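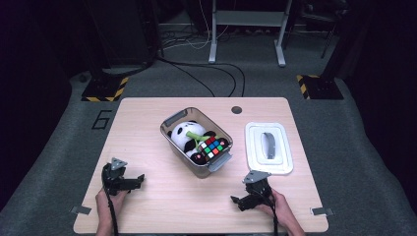 Can a Robot Tidy Your Room Yet?

Sooner or later every kid who has been told to clean up asks why a robot can't do it. Fair question. Robots have been to Mars. Surely one of them can put a panda in a tub.

The short answer is: sort of, slowly, and please don't watch the clock.

Why is it so tricky?

Think about packing away your toys. You grab a soft one and it squashes. You grab a puzzle cube and it doesn't squash at all, and if you pinch it crooked it spins out of your fingers. You've known this since you were a baby, mostly from dropping things off your high chair. A robot starts out knowing none of it.

Then there's the lid. Lids are the worst. You have to line up all four sides, push down, and notice if an ear is poking out. Plenty of grown-ups can't do it with a lunch box.

How does a robot learn?

One way is to copy people. A person holds a gripper in each hand, a bit like a pair of fat black tweezers, and does the job with those in place of fingers. The movements get saved, and a computer studies them.

Once isn't enough. Siriporn Pongsiri, who teaches robots to tidy at a small lab called Orkell, packed the same tub 216 times in July. "My own kids have never seen me put away that many toys," she says. "They asked if I could practise at our house."

So who's faster?

In September 2019 the lab held a race. Siriporn's son Uriel filled a tub and got the lid on in 60 seconds, with a break in the middle to play with something he found. The robot, whose name is Mirkadness, took 600. It also put the lid on upside down and stopped, looking pleased with itself — or as pleased as a machine with no face can look.

What about other chores?

Robots are pretty good at jobs that are the same every time. Some can vacuum a floor, until they meet a sock. In factories they can put the same part in the same spot all day without asking for a snack.

Your bedroom is a different matter. The mess moves. Yesterday's pile is under today's pile, and somewhere at the bottom is a library book.

So for now, the best toy-packing machine in your home is you. Sorry. The tub's over there.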